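Chapter 3
Plastics in Everyday Use

Most plastics begin as small molecules joined into long chains. The length of the chains affects how stiff, clear or tough the finished material will be. In this chapter you will compare two families of plastics and learn how each is shaped.

Blue plastic in two forms

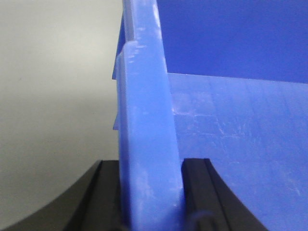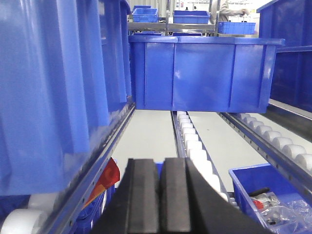
3.1 Chains and Branches

Straight chains pack closely together. Branched chains leave gaps, so the plastic is softer and less dense.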